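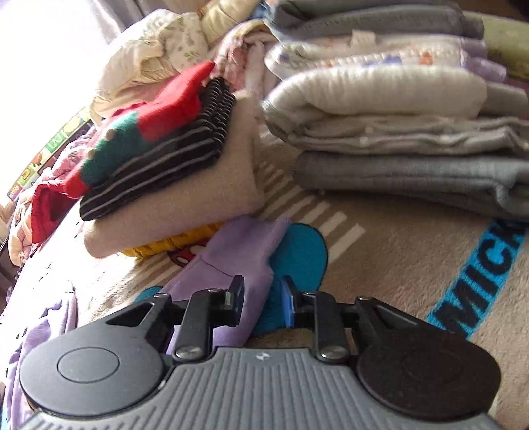
How much children's clothing can one household hand in at the Hanora clothing swap? Three bags per visit, folded and sorted by size, with blankets tied separately.

The limit was announced Tuesday, July 14, 2020, along with new drop-off hours at the Hanora hall on Drasum Street. The swap has been closed since March and reopens this week for drop-offs only. Families will be able to pick up clothes from the following week, by appointment.

Oğuzhan Tatlı, who runs the swap, said the closing months left many homes with piles of outgrown clothes and no place to take them.

"Kids kept growing while we were shut," Tatlı said. "People have been calling to ask if they can bring everything at once. We don't have the shelves for that, so we set a number."

The swap took in 1,703 items last year, most of them in baby and toddler sizes. Tatlı said the shortage is usually in clothes for school-age children, which tend to be worn out before they are passed on. Sweaters, pajamas and plain pants are needed most. Fleece and plush blankets are welcome in any size, with or without cartoon prints, as long as they have been washed and have no holes.

Items should be clean and fully dry when they are packed. Tatlı asked families to do the sorting at home, on a bed or a big table, and to make one stack for each size before anything goes into a bag. Knitwear should be folded flat and placed on top so it does not stretch. Bags should be marked on the outside with the size and nothing else.

Clothes that arrive on hangers will be taken off them at the door, and the hangers go back to the owner. The swap cannot accept shoes, car seats, pillows or stuffed toys for now. Single socks will be turned away as well – pairs are fine if they are pinned or rolled together.

Bags will sit unopened in the back room for three days before they are put out. There are 18 pickup appointments a day, each for one adult, and children are asked to stay home if possible. Families do not have to give clothes in order to take some.

Drop-offs are at the side entrance, next to the Prandar bakery. Parking in front of the bakery is limited to customers, but the lot behind the hall is open. Cars should enter from Drasum Street and leave by the rear gate. The side door opens at 3 p.m. and closes at 6 p.m. on weekdays.

A second collection point at the Erdős Library is planned but has no opening date. Tatlı said the library still needs to clear a storage closet and agree on who will hold the key. Bags left outside the library in the meantime will not be picked up.

Appointments can be made by phone or at the side door during drop-off hours.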